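Stundura (bin-picking kit)

Stundura is a tabletop bin-picking kit sold by Makport, a small supplier of robot parts and training gear. It gives a robot arm a standard place to practice grabbing mixed household stuff out of one bin and dropping it in another. I maintain this page and I've used the kit a fair amount, so you'll get the plain facts plus my opinions, and I'll try to make it clear which is which.

Contents
Overview
What comes with it
Setup
Use
Price and versions
Reception
See also

Overview

The kit grew out of an earlier Makport product called Plolusik, which was a single tray with foam dividers. People liked the tray and hated the dividers (me included – they shed bits everywhere). Stundura dropped the foam and went to two open bins placed back to back, so the arm can move things over the shared edge and then move them home again. You can leave that going all afternoon, and I have!

Makport doesn't sell an arm with it. You bring your own arm and gripper, and the kit is meant to work with whatever you've got.

What comes with it

The standard box has two bins, 4 clamps, a setup booklet and a set of 50 objects. The objects are the fun part. They're ordinary things you'd find in a kitchen drawer or a toy box, picked to be annoying in different ways: soft, shiny, see-through, thin, or just a weird shape. Clear plastic is the one that gets everybody. My own setup sailed through blocks and then spent a whole morning poking at a see-through container like it wasn't there.

You can mix in your own items, and the booklet encourages it.

Setup

Clamp the bins to the table before you do anything else. I skipped this once and the arm pushed the front bin a good inch over to one side, which threw off every grab after that. Two clamps will do for light work. The booklet asks for all four if you're running fast.

After that you teach the arm where the walls are. Go slow near the corners. A wide gripper has trouble getting down beside a wall, and small things love to end up there.

Use

Most owners I've talked to start with a handful of items and add more as the arm improves. The free Kuzmenko software logs each try and marks it as a pick, a drop or a miss. My longest run so far was 353 tries, started in July and picked up again whenever I had a spare evening.

The bins do get scratched up. Mine still work fine, but if your camera setup is fussy about the background, it's worth knowing before you buy.

Price and versions

The standard kit costs $800. There's a smaller version with the same bins and no objects, which I'd pick if you already own a box of junk. Spare bins are sold one at a time.

Reception

Owners mostly praise the object set and complain about the booklet, which is short and has tiny print. My own gripe is the price of spare bins. I'd still buy the kit again.

See also

Plolusik
Kuzmenko (software)
Bin picking

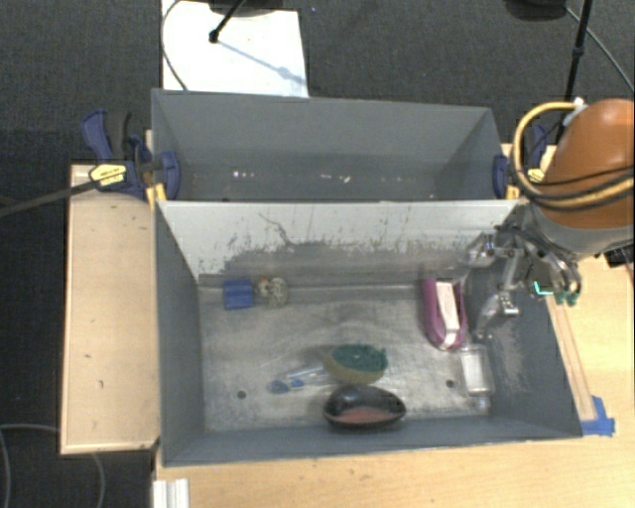 Gripper reaching into the front bin, with mixed household items on the bin floor.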